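Lev Dmytriv keeps his robot in the back corner of the Abdella shared workshop, past the table saw and the bins of scrap. He has been building it for two winters. He calls it Taso, after a dog, and its one job is to put a desktop computer together from a tray of parts.

Dmytriv repaired office machines for most of his working life, and Taso grew out of that.

"I was swapping the same parts every day," he said. "I wanted to see how much of it an arm could do if I laid everything out the same way each time."

The arm came used from Skirker, a surplus dealer, with no gripper and a bad cable. He replaced the cable the first week. The gripper took until spring. His first set of fingers was smooth, and parts slid down them. The ones he uses now have rough tips.

"Smooth looked better," he said. "I went through five pairs before I gave up on smooth."

Most of his evenings since then have gone into the tray. He drew it himself, and each part has its own holder. A holder that is too tight makes the arm pull the whole tray with it. If it's too loose, the part sits crooked and the fingers close on it wrong. He is on version six and has a notebook with 347 test runs written down by hand, good and bad.

"The bad ones get more writing," he said.

Memory goes in well now, he said. The processor is harder. It has to be held by its edges, kept level and set down without any push at all.
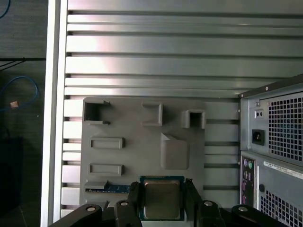
"You don't want to squeeze the board, and you don't want to drop it either," Dmytriv said. "So I run the fingers slow and stop them early. Then I wait a second before the arm lifts. That second fixed more than any of the code did."

He wrote the control program on top of Nutine, a motion package another member of the shop showed him. He does not consider himself a programmer. When a run fails he changes one number, writes it in the notebook and tries again.

The computers he practices on are old ones -- he would not risk a new board. He has bent the pins in two sockets so far and straightened one of them with a sewing needle.

Screws are next. He has a small electric driver on the shelf and a bracket half drawn, and he hopes to have it on the arm in December. Cables he plans to keep doing by hand.

"I can plug in a cable," he said. "I don't mind that part."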